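Magazine > Features > Learning and Work

The Evening School at Nullstead

For most of the past decade, the building on Ogunleye Street closed its doors at four in the afternoon. The day students went home, the lights in the corridors were turned off, and the parking lot stood empty until morning. Since June, the Nullstead Institute for Adult Learning has kept the same rooms open until ten at night, and 120 adults have enrolled in its first full evening term.

The program grew out of a survey of former students carried out by the Institute's admissions office. Many of those who had left before finishing a certificate gave the same reason: their working hours had changed and their classes had not. Of the 102 people who returned the form, 74 said they would consider coming back if courses were offered after dinner.

"We had been treating attendance as a question of commitment," said Chinyere Lawal, director of the evening program. "The replies told us it was a question of bus schedules, child care and shift work. Those are matters a school can plan for."

Planning took the better part of a year. The Institute reached an agreement with Zidano, the regional bus operator, to extend its last outbound service on class nights. A supervised study room for school-age children was opened on the ground floor, next to the library. Tuition is charged by the course, and students may pause between courses for up to two terms without applying again.

The catalog is deliberately modest. It includes bookkeeping, written English, algebra, practical electronics, food safety and an introduction to local history. Each course meets twice a week, and no class has more than 10 students for each instructor. Written English filled first, followed closely by bookkeeping.
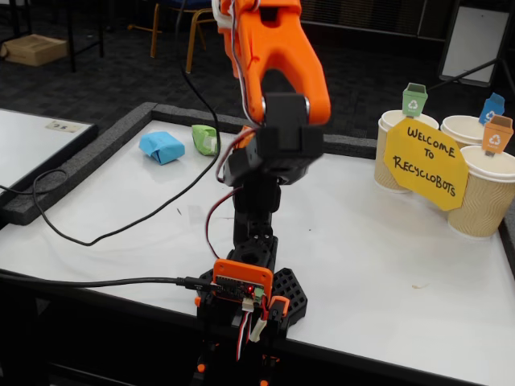 A 3D-printed arm in black and orange, with its controller board mounted at the front.

Instructors have had to adjust as well. Several came from the day program, where lessons are arranged around homework and a long reading list. Evening students have less time between meetings, and the faculty agreed early on that most of the work should be done in class. Lectures were shortened, and the final part of each session is now reserved for individual questions. The Institute reports that this period is often the busiest of the night.

The change has also affected how progress is measured. Day students sit for a single examination at the end of term. Evening students submit a series of shorter assignments, each of which may be revised once after comments are returned. Ms. Lawal acknowledges that the arrangement places a heavier burden on those who grade the work, and the Institute has set aside paid hours for that purpose.

Funding remains the principal concern. The first term was supported by a grant from the Billent Foundation, which covers staff salaries and the study room but not building costs. Heating and security for the additional hours are paid from general revenue, and the winter months will be more expensive than the summer. The board will review the figures before deciding whether to add a second location.

Employers in the area have shown interest, although the Institute has declined to design courses for any single company. "Our students are entitled to a certificate that is useful wherever they go next," Ms. Lawal said. Firms may pay tuition on behalf of their staff, but they do not receive grades or attendance records.

Enrollment for the fall term is open to residents of Nullstead and the neighboring townships. Applicants do not need a high school diploma, and placement interviews are held in the main office throughout the week.

Contact the Editors | Copyright 2022 Nullstead Institute for Adult Learning | Back to top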